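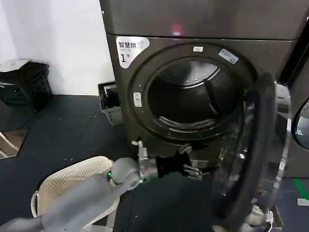

Dryer No. 1, door open, with the arm at the drum and the basket on the floor.

BORKSTEAD LAUNDRY AUTOMATION
Equipment Planning Meeting - Minutes
September 3, 2019
Chair: Melaniia Hladun
Minutes: the operations desk, again

1. Minutes of the last meeting

Approved with one correction. Under "Grippers," the phrase "everyone agreed" was changed to "the discussion ended."

2. Where the money stands

Melaniia went through the equipment budget line by line. The arm is paid for. The dryers are leased through December and the lease includes service calls, a clause we have used more than its author probably expected. What remains has to cover spare fingers, a second basket, floor work and whatever we decide under item 4. Purchasing asked whether the amount could be described as "healthy." Melaniia said it could be described as "remaining."

The travel line was moved into equipment. There was mild grief from those who had been hoping to see the trade show.

3. Unloading work at Dryer No. 1

The software group reported on unloading. Towels are going well. Pillowcases are going well when they are near the front of the drum. Fitted sheets were discussed for some 9 minutes and will be carried forward as their own item, where they can be discussed for longer.

The main trouble is the approach to the lower lip of the opening. The arm comes in low from the left, over the basket, and the path that clears the lip best is also the one most likely to nudge the basket. Software would like a fixed basket position. Mechanical would like a taller basket. Purchasing would like to know what is wrong with the basket we have, which cost less than this conversation.

Agreed: mark a basket position on the floor with tape first, and price a stand only if the tape fails.

The door was also raised. It swings out to the right and stays out of the arm's way, so opening it is still done by a person before each run. Melaniia asked whether door opening was in this year's plan. It was in the plan. It was not in the budget. It will be in next year's plan as well.

4. Second arm: Fetidora or Fodis

Two quotes were received.

Fetidora is the cheaper of the two. Delivery is quoted in weeks, training is included, and the controller would need an adapter that Fetidora sells separately, at a price that goes some way toward explaining the first price.

Fodis costs more, works with our present controller, and will hold its quote until the end of the month. Its sales office also offered a service plan in three levels. Mechanical read all three levels and could find a difference between the first two only in the name.

Software favors Fodis. Mechanical favors Fetidora but would accept Fodis if someone else did the paperwork. Melaniia pointed out that a second arm needs a second dryer beside it that is free for most of the day, and that at present the neighboring machine is booked for real laundry every morning. Nobody had an answer to this, so it was made an action item.

Agreed: no order this month. Ask both firms for a price with 2 sets of spare fingers included, and ask Fetidora to put the adapter in the main quote where we can see it.

5. Small purchases

Approved: a second laundry basket, same model as the first, so that software does not have to learn a new rim.

Approved: cable covers for the floor in front of the dryers.

Approved: a broom to be kept in the dryer area. The request form gave the purpose as "sweeping," and it passed without debate, the only item today that did.

Deferred: the overhead light. Facilities says the present one meets the standard. Software says the back of the drum does not. Mechanical will borrow a clamp lamp and report.

Declined: a label printer. We own 2. One of them has a label on it saying it does not work.

6. Action items

Melaniia - go back to Fetidora and Fodis for revised quotes; talk to the laundry side about mornings on the neighboring dryer.

Software - tape the basket position, run towels and pillowcases against it for a week, bring numbers.

Mechanical - count the spare fingers in stock. The spreadsheet and the drawer disagree.

Purchasing - basket, cable covers, broom. Check what notice the dryer lease needs before December.

7. Any other business

A request that these meetings be shorter was received and discussed at length.

Next meeting in 2 weeks, same room, after the morning loads are done.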